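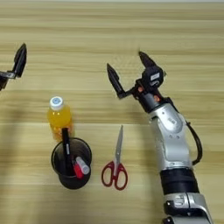
A pen cup, a drink and the red-handled scissors: about as much as any desk needs.

I have a theory that you can tell how someone's week is going by whether they can find their scissors. Mine had been missing since August when I finally rang Ermelinda Garcia, who sorts out other people's desks for a living and has the patience of a kindergarten teacher (she used to be one, so fair enough). I told her I was writing about pen holders. There was a pause. "Only pen holders?" she said, and I could hear her getting excited.

She came over on a Tuesday, looked at my desk, and asked me to take everything off it. Everything! It took most of the morning. I had pens in a mug, pens in a second mug, pens in the box my old phone came in, and a highlighter that had leaked all over a Condside notepad I'd been saving for something good. Ermelinda made me scribble with every single pen on the back of an envelope. If it didn't write on the second go, it went in the bin, and no, I wasn't allowed to keep the nice turquoise one for sentimental reasons.

Her next rule is one cup. She doesn't care whether it's a hand-thrown thing from a market or the plain Drukbridge one that costs $10, so long as it's heavy enough not to tip when you grab for a pen without looking. She's keen on dark colours, too, as ink marks don't show on the inside. I had my heart set on a pale grey felt one from Vustby and she talked me out of it in under a minute. My friend Arif Bandara bought the felt one anyway and it looks like a Dalmatian now.

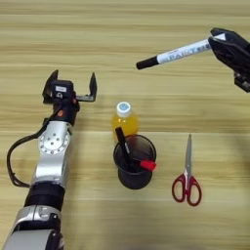

A paint marker held in a gripper, with the orange juice in the middle of the table.

Markers are where I came unstuck. I own a lot of them, mostly left over from the summer I decided to label every jar in the pantry, and I'd always stood them up in the cup with the pens. Ermelinda keeps her paint markers lying flat in a drawer and only brings out the one or two she's using that day. Raíssa Lacerda, my neighbour, who letters signs for cafés, does the same, and she has a whole shallow tray of them sorted by tip size. I've borrowed her system and, I'll admit, one of her trays.

Then we had the drinks argument. Ermelinda is against them near paper, full stop. I am a person who gets nothing done without something cold beside me, so we settled on a lid. Screw cap on between sips, every time, and the bottle lives on the far side of the cup from anything I'd be sad to lose. I've kept to it for a month and only forgotten twice (sorry, phone bill).

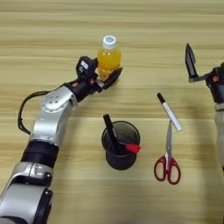
Scissors were the last thing to find a home, and we went around in circles on them. I wanted them in the cup, handles up, the way my mum always had them. Ermelinda prefers them lying flat beside it, and I've come around to her way of thinking: red loops like these are easy to spot against pale wood, even with a marker lying across the blades, and the cup stays free for a couple of pens you can reach without a rummage. She also won't let me use the good pair on tape. There's a cheap pair in the kitchen drawer for that, and woe betide anyone who mixes them up.

Mine turned up, by the way, in the bag with the Christmas ribbon.

More in Home
Gorazd Nikolaidis on fixing a drawer that sticks
Five Briem shelves for awkward corners
Albertina Loureiro's tiny sewing room
What to do with all those jars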